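4.2 Table-Setting Task (Casstead Robotics Club)

Work in pairs -- one at the laptop, one at the stop button.

1. Unfold the table and check that the leg brace is locked.
2. Set out the cup, the bowl on its plate, and the spoon, left to right.
3. Set arm speed to 20 percent.
4. Run the fork routine 3 times and log each run.

Caution: Keep hands off the table while the arm is powered.
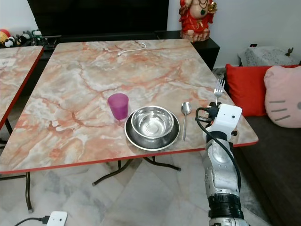
Fork upright at the gripper, to the right of the spoon.

Note: If the arm stalls, press stop and call Ayuba Adjei before restarting.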